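Jondex
Armazenagem e arrumação

Início > Caixas e estantes > Caixa azul Udmont

Caixa Udmont, azul

Há produtos que mudam vidas. A Udmont é uma caixa. É azul, é de plástico, tem quatro lados e um fundo, e vem aberta em cima para facilitar a entrada das coisas. Vendemo-la há anos e o entusiasmo dos clientes manifesta-se quase sempre da mesma maneira: voltam, pedem mais e queixam-se do preço dos portes.

Perguntam-nos muitas vezes porque é que só existe em azul. O Arnaldo Patrício, que faz as compras desta casa desde que ela tinha um telefone e um calendário de parede, tentou uma vez o cinzento. Venderam-se duas. Uma foi devolvida. O azul ficou, e com ele a vantagem de se encontrar a caixa num armazém às sete da manhã, antes do café.

Para que serve

Peças, embalagens, roupa de trabalho, cabos enrolados por alguém que não sabe enrolar cabos, devoluções à espera de decisão. Na oficina da Mota serve para tudo isto e ainda para as luvas sem par, que têm caixa própria e população crescente. Não é uma caixa para líquidos à solta, nem para gatos, embora quanto a estes a nossa opinião conte pouco.

As paredes têm nervuras verticais moldadas no próprio plástico. O rebordo é grosso e arredondado, coisa que só se aprecia depois de carregar uma tarde inteira uma caixa de rebordo fino. Quem já o fez sabe do que falamos e costuma mostrar-nos as mãos.

Os tamanhos

A Udmont existe em grande, pequena e rasa. A grande é a que toda a gente pede. A rasa é a que toda a gente devia ter pedido, porque o que vai para o fundo de uma caixa funda passa a pertencer à arqueologia. A pequena arruma-se nos intervalos que sobram, e sobram sempre.

Sugerimos misturar. Encomendar só grandes é um erro clássico, cometido por quase todos, incluindo nós em outubro, quando montámos a bancada de expedição e ficámos sem sítio para os parafusos.

A estante

A caixa vive bem no chão, mas vive melhor na estante Rullemari, de aço inoxidável, com montantes verticais polidos e barras horizontais onde as caixas assentam. A estrutura é aberta: o pó passa, a luz também, e uma etiqueta que caia vai parar ao chão, onde se vê, em vez de ficar anos numa prateleira fechada a fazer-se de desaparecida.
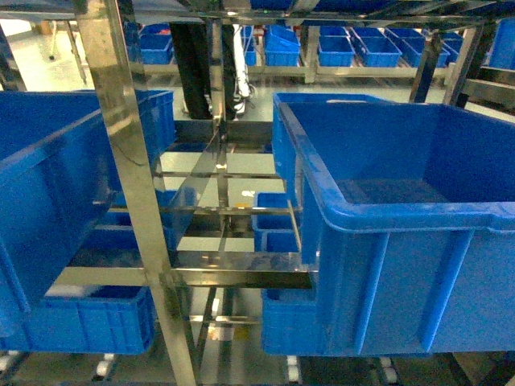

Caixas azuis de vários tamanhos na estante de aço inoxidável.

O polido do montante reflete o que tem à volta, dedadas incluídas. Pano macio, água morna e um pouco de detergente neutro resolvem. Palha de aço também resolve, mas de vez, e depois telefonam-nos a perguntar se há montantes avulso. Há.

As caixas podem ficar direitas ou inclinadas para a frente. Inclinadas dão melhor acesso ao conteúdo e são a preferência do Simão Figueiredo, que trata da montagem e tem opiniões firmes sobre quem põe caixas cheias na barra de cima. O pesado vai em baixo. Ele diz isto em todas as instalações, normalmente a olhar para o gerente.

Montagem

A Rullemari chega desmontada, com uma folha de instruções desenhada por alguém muito otimista em relação à paciência humana. São precisas duas pessoas, de preferência que se falem. Monta-se no sítio definitivo, pois uma estante montada na divisão ao lado tem o hábito de ser mais larga do que a porta.

Aperte os parafusos só até meio enquanto a estrutura não estiver toda de pé. Acerte o nível, aperte o resto e só depois ponha as caixas. Se sobrar uma peça, volte à folha. Se sobrarem várias, ligue ao Simão, que já ouviu pior.

Limpeza das caixas

Esvaziar, lavar com água e detergente neutro, deixar escorrer viradas para baixo. O passo mais demorado é o primeiro. Evite solventes e marcador permanente, que faz jus ao nome. Para identificar o conteúdo, use etiquetas penduradas ou autocolantes removíveis, e escreva nelas alguma coisa mais útil do que «diversos».

Encomendas

As caixas vendem-se à unidade ou em conjuntos de 5 do mesmo tamanho. Os conjuntos mistos fazem-se a pedido, por telefone ou ao balcão, com a paciência que a hora permitir. A estante vende-se à parte e tem 5 anos de garantia na estrutura. A garantia não cobre empilhadores, quedas de escadote nem cunhados com ideias.

Antes de encomendar, meça o espaço. Depois meça outra vez, agora com a porta aberta e o rodapé incluído. Aceitamos devoluções de caixas sem uso, e por «sem uso» entendemos sem óleo, sem serradura e sem o nome do armazém escrito de lado.

Preços sob consulta. O Arnaldo responde aos pedidos de orçamento de manhã e o Simão marca as montagens à tarde.

Página revista em dezembro de 2020.

Ver também: montantes avulso, barras horizontais, etiquetas de pendurar, pés niveladores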